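Flakeck > Residents' Pages > Tidy Circle > Minutes

Tidy Circle minutes: bedrooms, bangles and the August sale
14/02/2025
By the Tidy Circle note-taker

Print this page | E-mail this page

Hello all, and thanks for putting up with my handwriting for another year. I typed these up the same evening while I could still read them. As usual I've left names out, so if you recognize your own opinion in here, you can keep it to yourself or own up at the next one, whichever you like.

We met in the upstairs lounge at Flakeck, started late (my fault, I had the key and was on the wrong floor) and wrapped up when the coffee ran out. Good turnout for a cold Friday! Two people sent apologies and one sent a lemon cake, which was received with more interest.

1. Last meeting's minutes

Read and agreed, with one correction. I had put down that the linen shelf on the second floor was "finished." It was pointed out, fairly firmly, that the shelf is up but the labels are not on it, and a shelf with no labels is just a place where pillowcases go to get lost. So please change "finished" to "up." I've fixed the copy in the binder.

Also, the person who promised to bring back the long-handled duster has brought back a long-handled duster, but it's a different one. We are keeping it.

2. Money

Short item. We have $106 in the tin after buying the drawer dividers. We were expecting $108, and after a bit of digging we found the missing two dollars had gone on parking when the dividers were picked up. Everyone was fine with that, but I've been asked to remind you all to put a slip in the tin, even for tiny amounts. A scrap of envelope will do.

The Pelow order (hooks, felt pads, the sticky-backed ones that don't pull the paint off) comes to $91 if we order all of it at once. There was a long discussion over whether we need that many hooks. I think we do! The other view is that hooks breed clutter, and that every hook put up behind a door has three bathrobes on it by the end of the week. We agreed to order the felt pads now and look at the hooks again next time, when we've counted what's left in the cupboard.

3. Bedrooms: jewelry and small things

This took up most of the meeting, and I'm glad it did, as it's the part of the house everybody puts off. Kitchens get tackled because you have to cook in them. The little dish of rings and chains next to the bed can sit there for years.

We started with the basic question of where to sort. I've always done mine at the kitchen table, and I was talked out of it in five minutes flat. The bed won, hands down. You've got a big soft surface, nothing gets scratched, and if you drop an earring it doesn't skitter off under the fridge. One member did say that a flowery quilt is the worst possible thing to lose a stud on, and that she lays down a plain white pillowcase first. I liked that and have already tried it at home.

Then we got on to boxes. Some of us have the kind with ring rolls and tiny drawers, and some of us just have an open box with everything in together. I expected the tiny-drawer people to be smug and they were, a little. But there was a good case made for the plain open box too. You can see what you own in one look, and the big hoops and wide bangles fit in it, which they never do in a drawer made for earrings. The pale lining came up as well. Silver and dark beads both show up well on white, while on black velvet you can be staring straight at a dark bracelet and miss it.

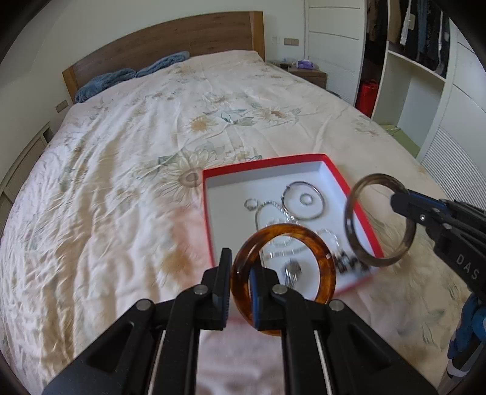 4. What we agreed on jewelry boxes

I'm putting these down as they were agreed, so please don't write in to say I've made up rules. These are suggestions for your own bedroom and no one will be coming round to check.

- Bangles come out first and go back last. They're the biggest things in the box and everything else hides under them. A large hoop will happily swallow a small ring, and you'll be hunting for that ring for a week.
- Chains get laid out in a line or a loose coil, not dropped in. We had two separate stories about knots, one involving a sewing needle and a whole evening.
- Watches. No agreement at all! Half the room keeps them in with the jewelry and the other half thinks a metal watch scuffs everything it touches. My own watch goes in a sock. We moved on.
- Tortoiseshell-look and smoky see-through bangles should be kept off the windowsill. Someone had one go cloudy, though whether the sun did it or the hand cream did, we couldn't say.
- Anything that hasn't been worn since the last sale goes in a bag on its own, and you decide about the bag later. Don't decide piece by piece or you'll be there until supper.
- Lid open while you work, box flat on the mattress, and don't sit down next to it. You'll tip it. I tipped mine.

There was also a short side conversation on polishing cloths, which I stopped writing down once it got into brands. Anyone with a strong opinion can bring the cloth next time and we'll have a look.

5. Nightstands

Follows on from the last item. We all admitted to nightstands that collect things. Tissues were voted a permanent resident. Small bottles are allowed if you can say what's in them without opening them. Everything else should be able to justify itself.

A member who recently moved into one of the smaller rooms asked what to do if the sockets are low down beside the bed and the cabinet covers half of them. We didn't have a great answer. Pulling the cabinet out a few inches works, but then you lose your walking space and stub your toe on the way to the bathroom. Somebody suggested a short extension lead fixed along the back of the cabinet, and I've been asked to find out from the building office whether that's allowed. I'll have it for next time, promise.

The spare blanket question also came up: foot of the bed or head of the bed? The foot looks like a hotel, I was told. Folded up against the headboard means you can reach it at three in the morning without waking up properly. I'm in the second camp and I was surprised how many of us there were.

6. The Ogbonna boxes

For anyone who missed last fall, these are the donated boxes that came in from Ogbonna when the shop cleared its back room. We have 6 left. They are sturdy, the lids are good, and a couple have a ding in the corner that you'd never see once it's on a shelf. They're in the hall closet behind the folding chairs.

Agreed that anyone in the Circle can take one before they're offered downstairs. Please don't take one just to put other boxes in. (You know who you are, and I say this with love, as I've done it too.)

7. Stetard drawer liners

We tried the Stetard liners in three dressers over the winter. Reviews were mixed. They cut nicely and they stay put, but the scented one was much too strong and one member had to air her sweaters on the balcony. The unscented is fine. We'll finish the roll we have and then decide.

One good tip from this item: cut the liner a finger's width short at the front so you can lift it out to shake it. I'd been digging mine out with a butter knife.

8. August sale

It feels early, but last year we left it late and ended up sharing the lounge with a choir practice. So the room is booked. We haven't fixed prices, but the feeling was that jewelry should have its own table this time, away from the books and near the window so people can see colors properly. A mirror would help. I have one with a crack in the frame that I can bring, and somebody else offered a proper one, so I expect we'll use that.

Bangles sold best last time, by a long way, and single earrings didn't sell at all. There was a plea for single earrings to be given to the craft table downstairs instead of going in the sale again. Agreed, with some relief.

Two people will do the jewelry table in the morning and two in the afternoon. We have three so far. If you're dithering, it's a sitting-down job and there's a fan.

9. Anything else

- The vacuum on the second floor is making the noise again. It still works, it just sounds upset. Reported.
- Can whoever borrowed the good scissors please return them to the hook by the sink. They have orange tape on the handle.
- The lemon cake recipe has been asked for by five people and will be pinned on the board.
- Someone asked if we could do shoes next time. Groans, but yes, we'll do shoes. Bring one pair you never wear and be ready to talk about it!

10. To do before we meet again

Me: ask the building office about the extension lead, type up the labels for the linen shelf, send in the order for the felt pads.
The cupboard pair: count the hooks.
Everybody: one jewelry box or dish or jar or whatever you use, emptied onto the bed and put back.

Next meeting is the same room, same time, first Friday of the month. I'll have the right floor. If you can't get up the stairs at the moment, leave a note in my mailbox and we'll meet in the ground floor sitting room instead.

Print this page | E-mail this page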